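Corn's in! (and the kitchen is back in business)

If you've walked past the Pesholm beds lately you'll know what this item is about. The corn is up over everyone's heads, the silks have gone brown, and the first cobs came inside on Wednesday, straight to the kitchen table. We planted the back two rows late and I had my doubts, but they've caught right up and then some.

For anyone new to it, the time to pick is when the silk at the top is dry and dark but the husk is still a good bright green. Peel back a bit of husk and press a kernel with your thumbnail. Milky juice means go, clear juice means give it a few more days, and if it's thick and pasty you've got soup corn (which is no bad thing, see further down). Twist and pull down, and it comes away with a very satisfying crack.

The other happy news is that the kitchen has its bits and pieces back out. After the floor was done, everything lived in boxes in the hall for ages, and I'd forgotten how cheerful it all looks on the table. The mug tree is out again, and so is the wooden plate stand with its little pegs. I do love that stand! Plates go in on their edges, you can grab one with your spare hand, and they don't end up in a wobbly pile beside the sink.

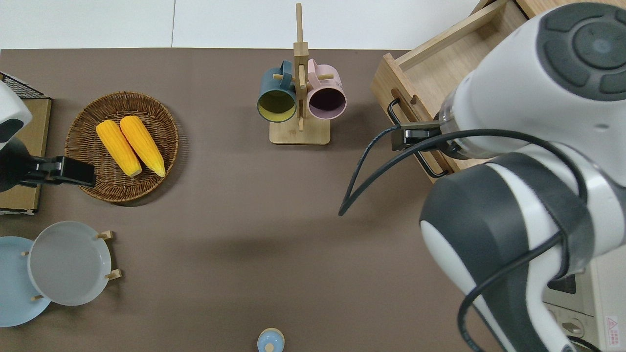
Two cobs in the wicker basket, with the mugs and plates back on the table.

Please use the mugs, they're for everybody. The teal one with the yellow inside is my favourite, so if you find me hovering near it at morning tea you'll know why. Rinse it and hang it back on its peg when you're done. Same goes for plates: back in the stand, one per slot.

The baskets are for anything picked that day. Wicker lets the air through, but corn doesn't like to wait, so please don't leave it sitting overnight. If you can't eat it the same day, leave the husk on and pop it in the fridge.

Tiziana Palumbo has given us her way of doing it, and I've made it at home three times now, so I can vouch for it.

Tiziana's buttered corn
Soften 200 g of butter and mash in a crushed clove of garlic, the zest of a lime, a handful of chopped coriander and a good pinch of smoked paprika. Roll it up in baking paper and chill it. Husk the cobs, pull off every last silk (a damp tea towel rubbed down the cob gets the stubborn ones) and boil them for 4 minutes, no longer, with no salt in the water. Then straight onto a hot grill or barbecue, turning until you get some colour, and a thick slice of the butter on top while they're still steaming. There'll be butter left over. It's gorgeous on potatoes.

For the pasty, over-ripe ones, cut the kernels off and simmer them with onion, potato and stock, and throw the bare cobs in the pot too for flavour. Fish them out before you blend!

Husks and silks go in the compost, but the bare cobs need chopping up first or they'll still be there next winter. Spare brown paper bags are in the bottom drawer if you'd like to take some corn home.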